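7. Clearing the round table after tea

The round table in the Varela tea corner is used by all guests of the house. Please clear it after the afternoon tea and again before 9 in the evening. Read the whole section one time before you start.

You need:
- one small tray
- a soft cloth, a little damp
- a dry cloth
- a paper bag for used paper cups

7.1 Collecting the cups

1. Put the tray on the chair, not on the table. The table must stay free for wiping.
2. Look into every cup before you lift it. If there is still tea inside, empty it in the sink first.
3. Take the paper cups away first. Hold them at the middle, with light pressure. They bend easily.
4. Put used paper cups in the paper bag. Clean ones go back on the shelf with the opening down.
5. Pick up the cups that lie on their side. Do this one by one and keep your other hand at the edge of the table, so that nothing can roll off.
6. Place the cups on the tray standing up. Do not stack the printed cups - the print gets scratches.

CAUTION: Do not push several cups together with your arm. We lost 2 cups this way in October.

7.2 The clear canister

1. Check that the lid is closed before you turn the canister upright.
2. Wipe the outside with the dry cloth only.
3. Return it to the Fostik shelf, second board. It does not go in the kitchen.

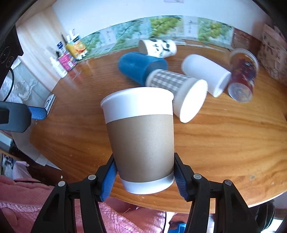

Fig. 7-1. Round table before clearing, paper cup being lifted. Cups and canister are lying on their side.

7.3 Wiping the table

1. Wipe the wood along the grain with the damp cloth, then dry it at once.
2. Wipe the edge all the way round.
3. Do not touch the printed strip on the wall with the damp cloth. Dust it with the dry one.

NOTE: For rings that stay in the wood, use a little Panthorpe wax and wait until the next morning. If the ring is still there, tell Riet Visser in room 108. Please do not use sandpaper.

4. Bring the tray to the kitchen. For washing of cups see section 8.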